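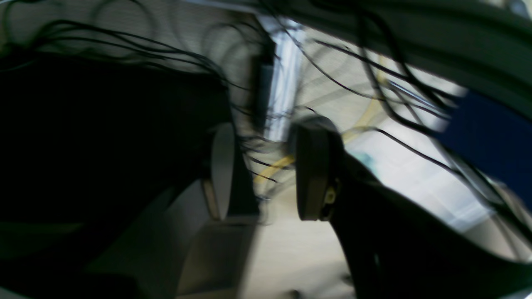 Every home I have lived in has had a drawer for leads. I didn't plan these drawers, and I have never met anyone who planned theirs. You move in with a kettle and a bed, and by the time the curtains are up there is a place under the microwave where wires go to be forgotten.

Mine currently holds 49 cables. I know this because my editor wanted a piece on letting go of possessions, and I chose the possession I felt least about. I tipped the whole lot on to the kitchen table one wet morning in September, expecting to be done by lunch.

The first surprise was how few would come apart. There are people who have studied how string knots itself in a box, and I am sure their work is sound, but it doesn't prepare you for the moment when you pull on a phone charger and a set of Christmas lights arrives from the other end. I freed two before lunch. Lunch was late.

The second surprise was how hard it was to throw anything out. Take the Prokberg lead, a thick grey thing with a square plug that fits nothing I own. The Prokberg was a slide scanner, bought in a fit of good intentions after my aunt died, and it gave up long before the slides ran out. I have no scanner and I still have the slides. Throwing away the lead felt like telling my aunt.

I rang Ruth Mosquera, who clears houses for a living, and asked what other people do.

"They keep them," she said. "Then they die, and I get them."

She has a van, a nephew and no patience for sentiment. Jewellery takes families an afternoon to divide, in her experience. Leads take longer. A grown man will stand in his mother's hall with a coil in each hand, unable to say which is rubbish, and in the end he takes both home and puts them in his own drawer. Ruth thinks some of these cables are on their third generation. None of them has been plugged in since the first.

Her advice was to label everything. I bought a Cilloser, a hand-held label printer in a cheerful orange, and had a happy hour printing the word UNKNOWN 15 times. It came with its own charging lead, which is not the same as any of the others. I'll spare you where it lives now.

My neighbour Krešimir Đorđević takes the opposite view. He has no drawer. When a thing stops working he puts the thing and its wire out together, tied with a bit of garden twine, and doesn't look back. I admired this very much until the spring, when he came round to ask whether I had "one of those old ones with the fat end". I did – I had 2, as it happens, and one was labelled UNKNOWN. He stood on the mat looking as a man does when he has been let down by his principles, and I am sorry to say I made him tea so that it would last longer.

That did nothing for my resolve. One success in eleven years is a dreadful record for a drawer, but it is enough to live on. Gamblers will know the feeling.

In the end nine cables went to the recycling centre, where you drop them into a wire cage and walk away feeling much lighter than you should. The woman ahead of me was taking one back out.

The Prokberg lead stayed. I've moved it to the box with the slides.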